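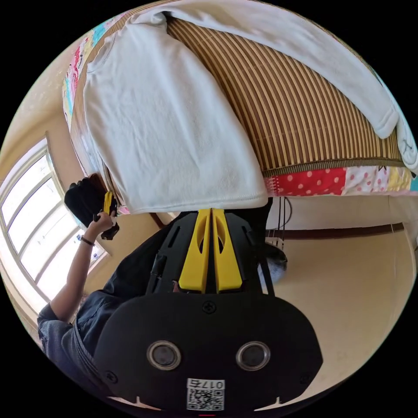
Folding is the part of laundry work which most students believe they know already, and for this reason it is often taught in a hurry. In this chapter we give it more time. We begin with the long-sleeved garment, as it contains nearly all the difficulties you will meet later: a wide body, a neckline which is not straight, two sleeves that do not want to stay where you put them, and a hem that must finish level. A white one with a straight stitched hem, laid out on a striped mat, is a good first piece to study. The shallow wrinkles along the middle of the body are easy to notice, and so is the sleeve, which makes a wide arch before its cuff comes to rest on the stripes. Before any fold is made, both of these should be put in order.

Chapter 7. Folding Garments with Sleeves

Category: Textile Care / Household Skills
Reading time: 6 minutes

7.1 What you will learn

After this chapter you should be able to prepare a surface for folding, smooth a garment without stretching it, fold a long-sleeved garment by two different methods, and decide which method suits the shelf or the drawer where the garment will be kept. You should also be able to explain why a garment that was folded well in the morning can have a hard crease across the chest in the evening.

You will need what you learned in Chapter 5 about fibres, and especially the pages on knitted and woven cloth. If you have forgotten the difference, please read them again before you continue. A knitted cloth gives way under the hand and a woven cloth mostly does not, and this changes how strongly you may pull at a corner.

7.2 The surface

Many people fold on the bed, and the result is usually acceptable. A bed is wide and it is at hand. Its weakness is that it is soft, so the cloth sinks a little under the hand and the fold line becomes a curve. A table is better. A bare table, however, can be slippery, and a light garment will travel over it when you turn a sleeve.

For this reason we recommend a thin mat on top of the table or over a cloth. A mat made of narrow slats holds the garment gently, and its lines help the eye. If you place the side of the garment along one slat, you have a straight line to follow from the shoulder to the hem. It is necessary that the mat itself lies flat. When it bends, the lines bend too, and then it is better to trust the seams of the garment.

Check also the edges of the mat. Some mats are finished with a woven binding, and this makes a small step at the border. If half of a sleeve is on the mat and the other half hangs over the binding, the step may leave a mark in soft cloth. Bring the whole garment onto the mat, or choose a bigger one. In the training rooms at Grelden the folding mats are 112 cm long, and this is enough for an adult shirt with one sleeve open.

The colour of what lies beneath has some importance. On a white cloth a white garment is difficult to see, and the learner misses small folds near the seams. On brown or on patchwork the outline is clear at once. For dark garments you should do the opposite and work on something pale.

7.3 Smoothing

Smoothing is done with the flat hand, from the middle towards the outside. Do not begin at the hem and push up, as this only moves the wrinkles to the neck, where they are harder to remove. Put one hand lightly on the neckline so that the garment stays in its place, and let the other hand travel down and out. Two or three slow movements are normally sufficient.

A shallow wrinkle will disappear under the hand. A deep one will not, and there is no use in pressing harder. Lift the garment by the shoulders, shake it once and lay it down again. If the wrinkle is still there, the garment goes to the iron (see Chapter 6).

Cloth that is bunched at the shoulder deserves special attention. It often hides a twisted sleeve. Take the cuff, follow the seam back with your fingers up to the armhole, and turn the sleeve until the seam is straight. Students who jump over this step are usually surprised by a thick place in the finished packet.

7.4 Two methods in short

The first method is called the sleeve-back fold. The garment lies with its front down. One side is brought to the middle, and the sleeve is turned back along this side so that the cuff points to the hem. The same is done with the other side. Then the hem is brought up to the neckline, once or twice. The packet is flat and wide, and it is suitable for shelves.

The second method is the roll. The sides and the sleeves are brought in as before, but after this the garment is rolled from the hem to the neck. It takes less place in a drawer – though not always in a suitcase – and there is no sharp line across the chest. Rolling is good for knitted cotton. It is less good for anything with a stiff collar.

Both methods are explained step by step in sections 7.6 and 7.7. At this moment it is enough to understand that they share the same beginning, and that a mistake in the beginning is carried to the end.

7.5 Words used in this chapter

Body: the part of the garment between the shoulders and the hem, without the sleeves.

Cuff: the finished end of the sleeve. It may be stitched, ribbed or buttoned.

Hem: the lower edge of the body, turned and sewn.

Fold line: the line where the cloth is bent. It should run beside a seam and never across one, if this can be avoided.

Packet: the finished folded garment.

Before you start

Take one long-sleeved garment of your own, of plain cotton if possible, and lay it on the table without smoothing it. Look where the cloth is bunched and where the sleeves have fallen. Write down in your workbook which part you would correct first and which part last. Keep the page, as you will return to it in exercise 48.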